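**Ticket: waste bin, Dallmont flat, kitchen corner**
Status: open
Priority: low

Reported Monday: bin full again, and the drawer it stands on won't push back in with the bin on it.

- Checked the runners. Both sound, no screws missing.
- Took the bin off — drawer closes fully.
- Put the bin back, drawer stops 4 cm short. The rim catches.
- Moved the rolling cart to see if the bin would go beside it. Gap is too narrow by 2 cm.

Carton and bottle should go in the recycling. They take up most of the room.

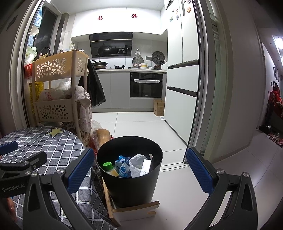 *Bin before emptying, carton against the side, green-capped bottle still in.*

Next: empty it, sort the bottle and carton, try the smaller Irnholm bin. If that clears the rim, close the ticket. White bags are in the middle basket of the cart.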